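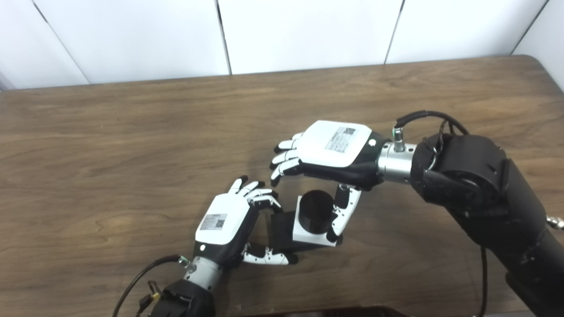

One reader wrote in after the June issue to say that the repair evening at Flandside had been moved twice and that the new time was only on the door. Fair comment. The times are now printed at the foot of this item and will be in every issue from now on.

The same letter asked why so many small household things come back from the repair table with a note saying "part not available". The short reply is that most of what we are brought has a broken clip, foot, knob or bracket, and makers seldom sell these singly. A kettle with a cracked lid catch may work perfectly well otherwise, but the catch comes only as part of a whole lid, and the whole lid went out of stock years ago.

We have been keeping a list since the repair evenings began. Up to the end of June, 215 items had been booked in. Lamps are the largest group, followed by radios, toasters and sewing machines. Clothes are booked in separately and are not in that figure. The list does not say how long each repair lasted after it left us, and we would like to put that right. If you had something mended in the spring, please drop a line to the newsletter saying whether it is still going. A bad result is as useful to us as a good one.

Some advice for anyone thinking of bringing something along.

Bring all the pieces, including the ones that look useless. A snapped peg can often be glued, or at least measured. Last month a desk lamp came in without its lower spring, which was at home in a drawer, and the owner had to make a second trip.

Bring the lead and the plug as well. We test mains items before and after, and we can't do it properly with a borrowed lead.

Take batteries out before you set off. If they have leaked, put the item in a plastic bag and tell the person at the desk.

Write down the model number if you can find it. It is usually underneath or inside the battery cover. With old radios it may be on a paper label that has gone brown, and a torch held at a low angle helps.

We can't take microwaves, gas appliances or anything too heavy for one person to carry. The electrical store in Gallardo still accepts these for recycling, though you should ring first as the yard shuts early in summer.

On glues, since this comes up at almost every session: superglue is not the cure for everything. It is brittle, it doesn't fill gaps, and once it is on a joint it is hard to get off again. Two-part epoxy is slower but does better on a handle or a foot that takes weight. Neither will hold well on the waxy sort of plastic used for food tubs and buckets. If you have already tried a glue at home, tell us which one. We won't mind.

The Honalari branch library has agreed to keep a shelf of repair books on loan until the end of the year. There are five to start with, covering sewing machines, bicycles, clocks, basic wiring and chair seats. The clock book is the oldest and its chapter on lubricants is out of date, but the drawings are very clear. They go out on an ordinary library card for the usual three weeks.

We are also after a few things for the tool cupboard -- small screwdrivers with security bits, a decent desk magnifier, fuses in mixed ratings and old ice cream tubs with lids for keeping screws together. We have plenty of hammers.

Flandside hall, side entrance: doors open at half past six, last item booked in at eight. The next session is 28/07/2024, and the one after that will be in the small room at Etetti while the hall floor is being sanded. There is no lift at Etetti, so please leave heavier items for the autumn.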